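How to Test a Chore Before You Hand It to a Robot Arm

Can a machine clear a table yet? Sometimes. It depends on the table, the things on it, and how much mess you are ready to put up with. The steps below are the ones we use at Mumix to decide whether a chore is worth trying on an arm at all. They work as well for a kitchen as for a packing bench.

Step 1. Pick one small job

"Tidy the living room" is too big. "Put the box on the tray" is a job. Write it as one sentence with one verb. If you need the word "and," you have two jobs, and you should test them one at a time.

Step 2. Write down what counts as done

Decide this before anyone touches anything. Does the box have to sit flat? Can it hang over the rim? Ghazal Dehghan keeps our sheet, and it has only three columns: done, done badly, not done. Dropping something and picking it up again goes under done badly.

Step 3. Leave ordinary things on the table

A bare table makes any machine look good. Add the kind of stuff people have at home: a lamp, a plant, a tray. Soft shades and thin leaves are worth having, as an arm that brushes past a box without harm can bend a leaf or tip a lamp.

Step 4. Do the job by hand, with grippers

Your own fingers hide a lot of trouble. You slide a nail under an edge or steady a pot with your palm and never think about it. With a gripper in your hand you can't. If you can't do the job with two jaws, don't expect the arm to manage it. 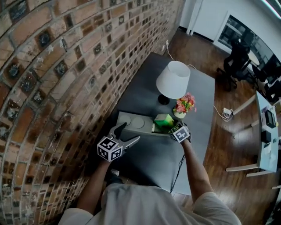 The tray and flower pot setup, with a hand-held gripper.
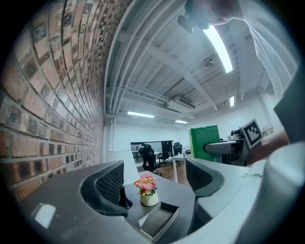
Do 30 tries. Move the objects a little between tries, and turn them too. Go at a steady pace and let go fully at the end of each one. Stop for a break when you get sloppy — tired hands make bad examples, and the arm will copy them.

Step 5. Sort your tries

Throw out any try where you talked to someone, looked away, or started over halfway. Keep the clumsy ones that still ended well. Aslak Eide argued for cutting those, and we did it his way at first. The arm then had no idea what to do after a poor grip, so we put them back.

Step 6. Run the arm and keep score

Use the same sheet and the same rules as in Step 2. Run it at a different time of day as well. Light through a window changes what the cameras get, and a setup that was fine at noon can fall apart by evening.

Which chores pass?

Moving stiff, light things over a short distance is in good shape. Boxes, blocks and cups are fair choices. Cloth is still hard. So is anything that has to be held by one hand while the other works on it, such as a jar lid. On a shop floor the odds are better, mainly from parts turning up in the same place each time.

Speed is the other limit. Our Hesteten arm is 8 times slower than Higinio Galindo at putting one box on a tray. For a job that can run overnight, that may be fine. For dinner plates, I would still do them myself.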